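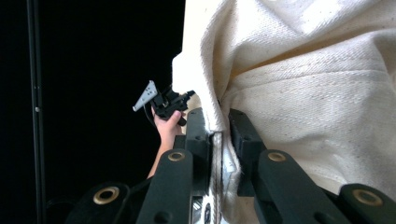

Kamel heavy cotton cover cloth, natural

Sold by Motness. Loomed for Hilia. Cut lengths and full rolls.

We were not keen to take this cloth on. The first sample card came with the words "lasts a lifetime" printed on it, and we have sent back a fair amount of fabric that came with those words. So we bought one roll, cut it up, used it in the shop for a season, and wrote this page afterward.

Kamel is an off-white cotton with a diagonal weave you can see from across a counter. It has small dark flecks in it. Hilia calls these "character." We call them flecks, and if you want a clean, even white you should buy something else, as they do not bleach out and we will not take a length back on account of them.

Weight: 356 grams per square meter, according to the mill. Our own scale agreed, which we did not expect.
Shrinkage: 3 percent in a warm wash. Wash before you cut. The label says this is optional. Do it anyway.
Finish: none. Any water repellency you read about elsewhere is somebody's wishful thinking.
Price: 38 per running meter, 1000 for a full roll.

It folds thick. Four layers at a hem corner will stop a light home sewing machine, so clip the corner or find a heavier machine. Creases from the roll stay in until you steam them, and a dry iron did next to nothing for ours.

What we'd use it for: bench cushions, dust covers, tool rolls, a plain tablecloth if you can live with the weight. What we wouldn't: curtains on a thin rod, or anything that has to look pressed.
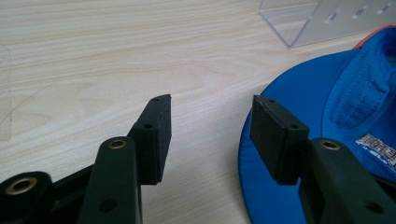 MOTNESS / TABLES AND TEXTILES DEPARTMENT

Skandwood work top, pale

Many people order the cloth and the top together, so they share a page. The top is a light wood with a wavy grain in cream and beige. No two look alike, and the one you get won't match the one in the showroom. Please don't ask us to pick a "calm" one. We tried offering that and the returns got worse.

Skandwood ships it with a thin oil finish and a care leaflet that promises stain resistance. Our test piece picked up a ring from a coffee mug left on it until the next morning. It sanded out, but that is not what the leaflet says. Oil it again when it arrives and once more in November, before the heating dries the room out.

Does the cloth protect the wood? From dust and light scuffs, yes. From heat, don't count on it. From a spill, only for as long as it takes you to get a towel.

Legs are sold separately. The pilot holes on the underside fit Skandwood's own legs and very little else, a habit of theirs we have complained about and will go on complaining about.

Free cloth swatches on request, one per address. Wood samples are not available. Uncut cloth can be returned unwashed. Tops can be returned if they have not been oiled or drilled.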